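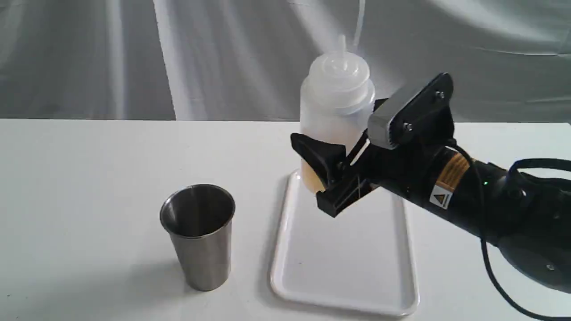 Photo: Murali Shenoy

Still no coach. That's the short version, for those of you reading this on your phone at the rink or wherever.

Longer version. Namby AFC have now gone the whole of preseason with the reserve side run by whoever turns up with the cones, and the first team under a caretaker who would like his evenings back. The club said in June that an appointment was close. Then it was very close. Last word from the office was "in the coming days," which was two newsletters ago, so make of that what you will.

What we do know. Two people were interviewed. One of them has since signed on again at Kandton and is out of it. The other is understood to want the job but wants his own assistant too, and the budget as it stands pays for one wage and a bit of gas money. Talks go on. If anything breaks before the home opener we'll send a short extra mailing, so don't email asking, please, the inbox is a mess.

On the field, better news. A 2-1 win away at Fuvberg in the last warmup game, on a surface that had more sand than grass in it down the near side. Fuvberg scored first, a header from a corner we should of cleared twice. Level before the half through a penalty, no complaints from anyone, stonewall. The winner came late on, scrappy, off a shin, and it counts the same. Gate was 65, which for a wet evening kickoff and a long bus ride is fine by me.

Shape looked more settled. Back four stayed a back four. The two in midfield were told to sit and for once they sat. Up front still short of a real number 9 and everybody at the club knows it. There was a trialist wearing the shirt for the second half, quick, decent touch, went down with cramp and had to come off. He's been asked back to training. 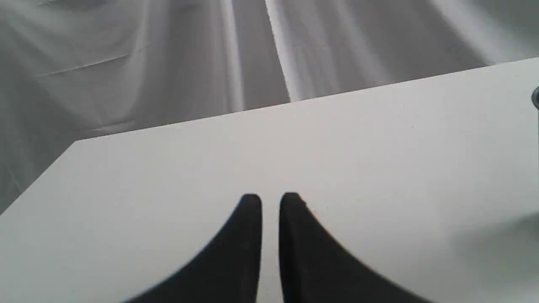 Injuries: the captain is jogging again but won't make the opener. Left back has a sore hamstring, day to day. Backup keeper broke a finger at work, not at football, and is out until the fall at least, so the youth keeper steps up and sits on the bench. Good kid, good kick on him, talks too much in goal if anything.

Now the ground. The league inspector has been and gone and we passed, with notes. The notes are: new netting behind the Witkowska end, a handrail on the steps by the snack bar, and the away dressing room needs a shower that runs hot. Netting is orderd. Handrail is waiting on a quote. The shower, we're looking at it.

Season ticket sales stand at 1000 on the nose, up on last year, and thank you for that. Cards are ready to pick up from the ticket window an hour before kickoff on any match night. Bring the email or a printout. If you paid in cash at the open day and didn't get a receipt, bring yourself and we'll find you on the list.

The bus fund. Raised so far: $2,704. It pays for the two long away trips and leaves a little over for the women's team, who have the worse end of the travel this season and have to be in Kandton for a noon start. Seats on the supporters' bus go to members first, then anyone. Pay when you get on. No glass bottles, same as always, and the driver means it.
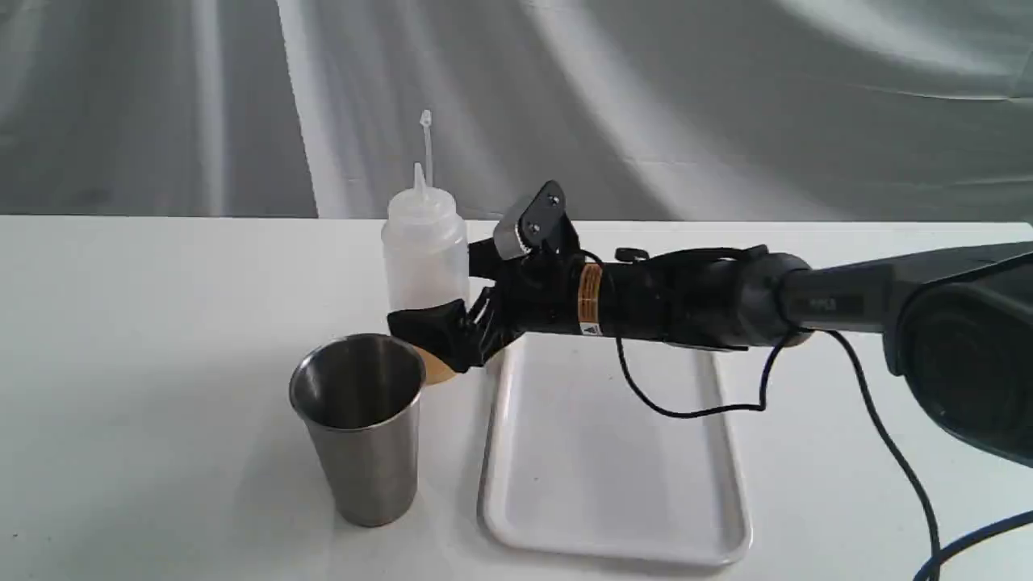 Women's side while we're on it: drew 0-0 with Witkowska Rovers in a game that should have been over by halftime. Hit the post, hit the bar, had one cleared off the line. Rovers hardly got out of their own half until the last ten minutes and then nearly nicked it from a free kick. Great save, fingertips, round the post. First league game is at home and entry is free for under-16s.

Youth teams start back the same week as school. Under-12s still need someone to run the line at home games. You don't need the badge, you need a flag and a thick skin. Talk to Murali Shenoy at training or catch him after a home game.

Couple of small things. The parking lot behind the far goal is closed while they dig up the drain, use the street or the church lot, but not the church lot before noon. New away shirts are in, all sizes except large, larges to follow. And somebody left a good pair of boots in the home dugout at the open training night, size 11, blue laces. They're in the office.

Home opener is a 7:30 kickoff against Kandton, gates from 6:15. More on the coach when there is more.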